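Kesley bin-picking data collection
Progress report to the Flikholm fund
13/07/2025

Where we stand

The plan you approved in March asked for 1000 usable grasp examples by the end of this stage. We have 1149 on disk. I would ask you not to read that as being ahead of schedule. Of those, 600 have been checked by a person from start to finish. The rest carry only the label the system gave them, and I don't yet trust that label enough to count them toward the target.

Tusinstead runs the arm and the recording. Our side does the checking and the training. The split works well enough, though it took us too long to agree on what a "successful" pick means. We now count a pick only if the object is lifted clear of the bin and released on purpose. Under the old rule, an object dragged up the wall and dropped again could pass.

The bin setup

The work is done in a gray two-compartment bin clamped to a wooden platform, with the arm reaching in from one side. Objects are changed between sessions from the shared set. We chose small things that differ in shape and stiffness, which is the right idea, but the set is still narrow and I suspect the model is learning our toys as much as it is learning to grasp.

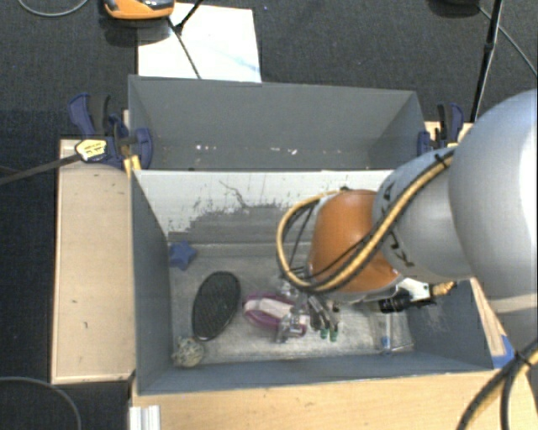
What the examples show so far

Things with some height and a clear outline make up most of the good picks. Flat items and clear plastic do badly, and they are also the ones where the automatic label is most often wrong. Objects resting against a wall are a third weak spot. The arm tends to go for whatever is easiest, so the hard cases are thin in the data even though they are the reason the project was funded.

The first training run on the checked examples looked good on paper. It was tested on objects it had already seen, in the same bin, under the same lights. I have left the score out of this report on purpose - it would be quoted, and it doesn't tell us much.

Problems

We lost 4 sessions to a clock mismatch between the camera and the arm log. Those recordings are kept but are not in the total above. The Simões labeling tool has been slower than promised, mostly when stepping back through a long recording, and we have gone back to a plain spreadsheet for disputed cases.

Next stage

Finish checking the remaining examples before any more are collected. Tusinstead would prefer to keep the arm running, and I understand why, but a larger pile of doubtful labels won't help either of us.

After that, hold back a group of objects that the model never sees in training, and report results on those alone. We are not asking for more money at this point. We do ask that the target for the next stage be set in checked examples, with a fixed share for flat and clear objects.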